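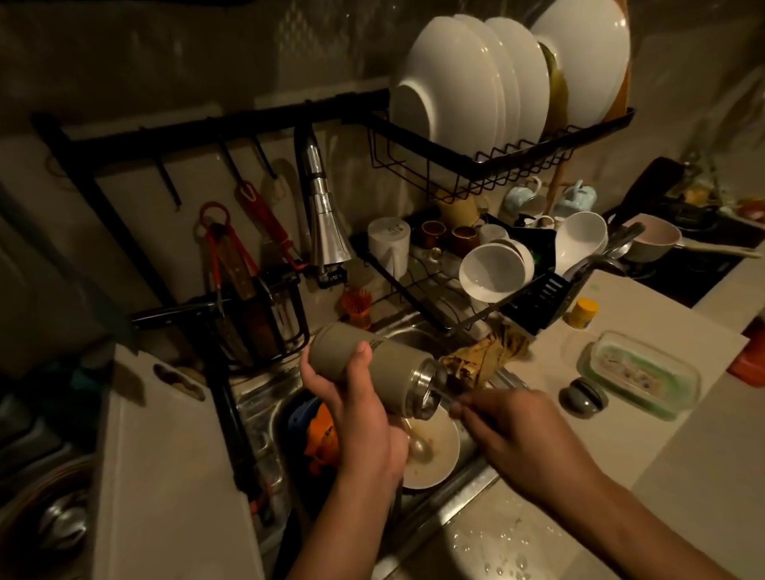

Call for stallholders, performers and helpers: Wiltley Winter Fair

Wiltley Winter Fair is back on the Barnard Meadow this December, and we are looking for people to fill it! If you make things, mend things, grow things, sing, juggle, tell stories or just like being useful outdoors in a big coat, please read on.

The fair is free to get into and always will be. It runs from 11 in the morning until the lantern walk sets off at dusk. With things as they are this year we have moved everything outside, spread the pitches well apart and given up the indoor tea room, which we shall miss. On the plus side we gain the whole of the lower field, so there is more space for stalls than we have ever had.

Stalls

We have 15 craft pitches and a smaller number for food. Each is three metres by three, on grass, and you bring your own gazebo, weights and table. Priority goes to people who live or work in Wiltley or Firville, but do apply from further off, as we usually have a gap or two. We particularly want to hear from repairers (bikes, clocks, clothes, anything really) and from anyone selling plants or seeds. Please tell us if you need power. There is only one supply, at the gate end, and it goes quickly.

Food stalls must send a copy of their hygiene certificate with the form. Cups and plates should be reusable or properly compostable, please. Visitors will be asked to bring their own flask or mug, and we'd love you to knock a little off the price for those who do.

Performers

There are two spots to perform, the cart by the oak tree and the bottom of the orchard, and neither has amplification. Sets are 15 minutes or so. Last year's shape-note singers could be heard right across the river, so don't let the lack of a microphone put you off! We can pay travel and a small fee, and beginners are every bit as welcome as old hands. If you have a recording, send a link, but a few lines telling us what you do is fine too.

Helpers on the day

We need stewards, lantern walk marshals, litter pickers and a handful of strong people for putting up and taking down. Shifts are two hours. You don't need any experience, and we'll pair you with someone who has done it before. Under-16s can help if an adult comes with them. Everybody gets soup and a badge, and the badges are rather good this year.

We'd also love to find a lantern lead, someone to look after the making packs that go out to families in place of our usual workshops. Last time the walk drew nearly 700 people, so it's a big job, but a very happy one. There is a fee for this role and a budget for willow and tissue.

How to apply

Forms are on the Get Involved page, or pick up a paper one from Zervas bakery on the High Street. Say which part of the fair you're interested in and anything we should know about access. Estíbaliz Marín is looking after all applications and is happy to chat things over by phone before you fill anything in. Leave your number through the contact page and she'll ring you back, usually in the evening.

Posted 2020-09-14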